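Straws, a blue tray and the great corner debate

Hello again from the upstairs corner at Pevalbridge. September has flown by, the heating is back on, and I've been given the whole of this item to talk about drinking straws. You can stop reading whenever you like, but I did warn Geetha Nambiar that if she gave me a page I would fill it!

For anyone who missed the last newsletter, we're working our way through the refreshments cupboard before the autumn lunches start up again. It had got into a shocking state. There were napkins in with the tea towels, a bag of birthday candles stuck to a jar of honey, and paper straws absolutely everywhere – down the back of the shelf, inside the big teapot, one in the first aid box. They're the individually wrapped kind, so they were all still perfectly usable, and I wasn't going to let anybody throw them out.

My first idea was an old tall glass, like in a café. Lovely for about five minutes. With wrapped straws the paper ends catch on each other, so you go to pull one out and four come with it, and then the glass goes over. We tried that for two lunches and I spent most of both of them under a table. Then Kelly Crabtree lent us a proper dispenser from Hoarau, the sort with a little lid you lift, and I wanted to love it, but our straws are that bit too long and the lid wouldn't shut. It's gone back to Kelly with our thanks and a jar of her favourite chutney.

So now it's trays. Flat, shallow, nothing to tip over, and you can see at a glance when you're running low. I do like a tray. I found the pale blue one at the Olliteo sale for next to nothing, and it has nice rounded corners and enough of a rim to stop things sliding off when you carry it through.

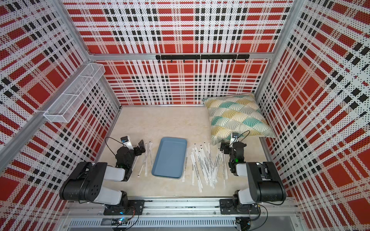 The blue tray, still waiting for its straws. Cushion courtesy of Firdevs, plaid not up for discussion.

I'd say the sorting itself is the pleasant part. You tip the lot out on something soft so they don't roll, put the tray in the middle where you can reach it from either side, and just lay them in lengthways. I go by the dark band on the wrapper, which is near one end, and keep all the bands together at the top. Does it matter? Not a bit, but it looks so much smarter when they're all facing the same way, and people seem to take one instead of rummaging. Anything with a torn wrapper goes in a separate bag for the children's craft table. Eylül Tekin has plans for those involving pipe cleaners and I've decided not to ask.

Don't overfill it, is my other advice. Two layers is plenty. I got carried away the first time, stacked them up like firewood, and lost the top layer on the stairs. It's a horrible thing, picking wrapped straws off stair carpet with a queue behind you.

Now then, the corner. I've had more comments on the red, black and white plaid than on anything I've ever written in here, and that includes the piece on the hand dryer. I think it's cheerful! It has a bit of a picnic blanket feel, and the cream underneath calms it down. Firdevs Erdem thinks it wants something softer next to it, so she brought in her cushion with the fan pattern, teal and mustard and grey, which by rights ought to look dreadful against the squares and somehow doesn't. Duygu Uçar says it does look dreadful. We're still friends.

What we haven't settled is what to do with the hooks. There's that good black rail along the back with nothing on it, and I can't walk past an empty hook without wanting to hang something up. Geetha would like tea strainers and the small measuring cups. I'm for oven gloves, as we can never find the oven gloves. The white wire basket on the side is going spare as well. It has three sections, so I'm thinking sugar sachets, stirrers and those little milk pots, if the wire turns out close enough together that the sachets don't drop through. If you've got one like it at home and know the answer, please tell me before I find out the messy way.

Next on the list is the cutlery. We counted 11 odd teaspoons in the bottom drawer that don't belong to any set of ours. If you've taken one to a lunch with your trifle and never seen it again, come and have a look. A couple of them are really rather nice. I'll leave them out on the windowsill by the kettle until the end of the month, and after that they're joining the family.

And if anybody is having a clear-out, we could use another tray or two. Any colour, as long as it has a rim. Nodanov used to do a good deep one with handles but I haven't seen them for ages.

Comments

Kelly Crabtree
Glad the chutney jar has been mentioned, it's empty already. I've got a green tray you can have, it's a bit scratched on one side.

Duygu Uçar
I didn't say dreadful, I said busy. Oven gloves get my vote.

Eylül Tekin
It's a giraffe, since you won't ask. Please save me the ones with bent ends too.

Firdevs Erdem
We have a basket like that in our bathroom and small things do fall through ours. Try a bit of card in the bottom. Also I think one of those teaspoons is my mum's, has it got a shell on the handle?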